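The Round Table by the Door

In many homes there is one piece of furniture that receives everything. Keys, letters, the soap you bought because it was cheaper in two. For Mirjam Gruber it is a round wooden table, and for four years she has tried to make peace with it.

She lives on the second floor of a narrow house in Hudcombe. The table came from her aunt, who had it in her dining room and polished it every Saturday. Mirjam has no dining room. She put the table against a white wall near the front door, with the idea that it would hold a lamp and a bowl. The lamp moved to the bedroom after one week, and I never learned what happened to the bowl.

"I come in, my hands are full, and the table is there," she tells me while she makes coffee. "It is too easy."

When I began to write about how people store things in small apartments, I expected to hear about shelves and boxes. Instead, people wanted to talk about surfaces. The bathroom in Mirjam's home has one glass shelf, and it is so narrow that a toothbrush cup almost falls from it. So the bottles live outside, and the soap waits there too, until it is needed. She buys most of it at Rindar, a small shop at the end of her street, and she always buys before the last piece is finished. This habit is also from the aunt.
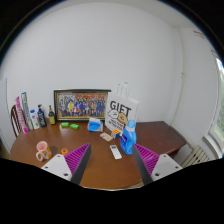
The group photograph has been leaning there since August. It was taken on the day her old choir met again, after ten years, and one of the singers had it framed for her. Mirjam wanted to hang it immediately. She borrowed a drill from a neighbor, and then she read that the wall is hollow, and she gave the drill back. Now she says that she likes it better standing. She can pick it up when a guest asks who is who, and the guests do ask.

Gift bags are a different problem. She cannot throw away a paper bag with good handles, and I must confess that I cannot either. She folds some of them flat behind the wardrobe. The ones that are still in use stay on the table until she sees the person again, which can take a month.

I asked Fabrice Vidal for his opinion. He has arranged apartments for other people for many years, and he is less strict than I feared. He does not believe in the empty table. "If you clear it on Sunday, it is full on Wednesday," he told me on the phone. "Give the things an order and leave them." His advice is to put the tall things at the back, along the wall, and to keep the front free for what you carry in. Tissues should be where the hand finds them without looking. For the spare soap he suggests a small dish or tray, so that it looks like a decision.

Mirjam has looked at trays. The one she liked, from a maker called Clorevberg, cost 68 and was square, and she did not want a square tray on a round table. She is still looking.

Before I leave, she wipes the front part of the top with her sleeve, a little embarrassed, and moves nothing else. Then she puts down my empty cup there, because the kitchen is four steps further.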